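Ernley Home Forum > Kitchen and Cooking > Rice going gluey

plumjar
I've cooked rice by absorption for years and it was always fine. Since we moved to Ernley it comes out gluey at the bottom and hard on top. Same pan, same brand of basmati. The only change is the hob, which is induction now. Any ideas?

Nele Kuipers
Induction drops the heat the moment you turn it down, so you lose the slow simmer you had before. Try 7 minutes on low instead of whatever you do now, then leave it off the heat with the lid on for ten.

hobnail27
Disagree. It's the rinsing. Most people give it one quick swirl. I rinse until the water is nearly clear and I've never had glue on any hob.

Nele Kuipers
Rinsing won't fix a hard top. That's steam getting out. Check the lid.

plumjar
Lid is a bit loose, I'll admit – it came off a different pan. I rinse twice.

serra_b
Put a tea towel under the lid and fold the corners up well away from the hob. Also weigh it. I use 402 g of rice to 573 g of water for the six of us, and I stopped having trouble when I gave up on mugs.

hobnail27
That's far too little water for basmati.

serra_b
Works for me, but I soak mine for half an hour and don't count that water.

hobnail27
Well, that's a different thing then.

plumjar
Soaked it, tea towel on, left it to stand. Much better, top was soft. Still slightly sticky underneath, but I think I stirred it too early. What do you all use for that? I've been using a fork.

Nele Kuipers
Fork is fine for basmati. For short grain I use a flat plastic paddle and wet it first.

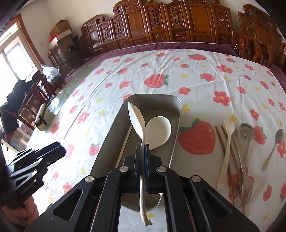

With short grain I cut down through it and turn it over from the sides, and I don't press. Then the lid goes back on for five minutes before it goes to the table.

hobnail27
Still say rinse it more.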